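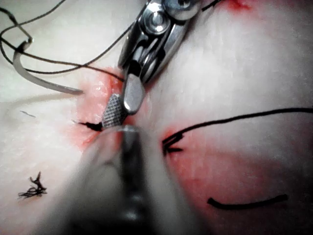
## Thread: Broltdale paper and the hostage video stills

**tendard_reader**
The Broltdale Courier ran stills from the hostage video on page 2 this morning. The family asked them to wait. I think they should have waited.

**flarko449**
Disagree. The video was already on every channel by 6 a.m. Holding the stills back does nothing for him.

**tendard_reader**
It does something for the family. They live 2 streets from the newsstand.

**mudlane**
Flarkorow Radio covered the whole story with no clips - just the statement and the dates. I didn't feel I missed anything.

**flarko449**
Radio can't print stills, so that's an easy call for them.

**mudlane**
They have a website. They left them off that too.

**oldpress1152**
I worked nights on a desk for years. We'd have used one, small, and kept the demands out of the headline. The petition for his release is at the library - 100 names when I signed in February.

**tendard_reader**
Signed it. Still writing to the editor.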